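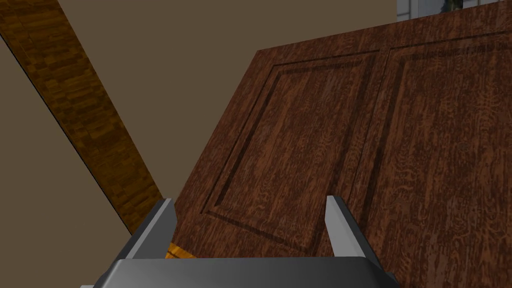
Two-finger gripper facing a wooden door, computer rendering.

Compliance control (robotics)

Compliance control is the part of robotics that deals with how much a machine should give when something pushes back on it. I've been keeping this entry up for a while now, so forgive me if it sounds more like me talking than like a proper reference book!

A plain position controller has one goal: get the arm to the spot it was told to reach. If there's a table in the way, the controller just pushes harder. A compliant arm acts as though there were a spring between where it is and where it wants to be, so a small error in the plan turns into a small force and the part (usually) survives.

Passive and active

Passive compliance lives in the hardware. Rubber pads, flexible wrists and springs in the joints all count. I have a soft spot for it, as it reacts instantly and never needs a software update, but you can't change your mind about the stiffness halfway through a job.

Active compliance is done in software. The controller reads forces at the wrist or torques at the joints, then works out how far to back off. The two schemes you'll run into most are impedance control, where motion goes in and force comes out, and admittance control, which goes the other way around. People mix them up all the time, and I did too for my first year or so. As a rule of thumb, impedance suits light arms with good torque control, and admittance suits heavy, geared arms that are stiff to begin with.

Tuning

Most of the work is picking three numbers for each direction: stiffness, damping and virtual mass. Set the stiffness too high and you're back to a position controller. Set the damping too low and the arm chatters against whatever it touches, which is a horrible noise if you're standing next to it.

The test set I know best is Minach, put together at the Flembridge workshop. It has 236 contact tasks, mostly pegs, latches and sliding lids, and each one is run 10 times with small shifts in the starting position. The first full round gave 1193 successful runs out of 2360, just over half, with a single set of gains for everything. Letting the gains change by task helped a lot with the latches and hardly at all with the lids (I still don't have a good explanation for the lids).

Software

Remolero is a small admittance control library that a lot of hobby builders start with. It's easy to read, though the default damping is low for my taste. Olatunji is the bigger package and handles both schemes, plus switching between them, but set aside an afternoon for the setup.

See also: force control, series elastic actuator, peg-in-hole problem

Last edited 25/01/2024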